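Zurville packing hall: two table attendants wanted

The arms now do the lifting. People set out the pieces and decide what gets packed again.
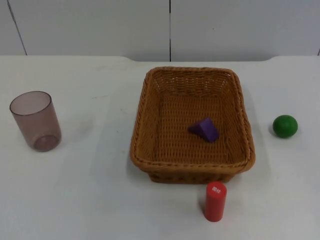
Avis Charpentier
Floor Lead, Dolen Line

You work at a white table with small goods: a cup, a ball, blocks, a wicker basket. Shifts are 6 hours, Saturday included.

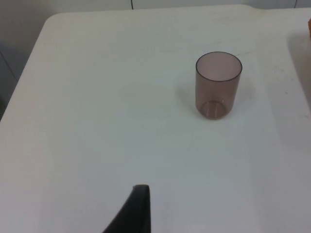 Packers who moved over from the old line keep their pay grade, and so will you. Training is paid for 90 days. Apply at the gate office by November.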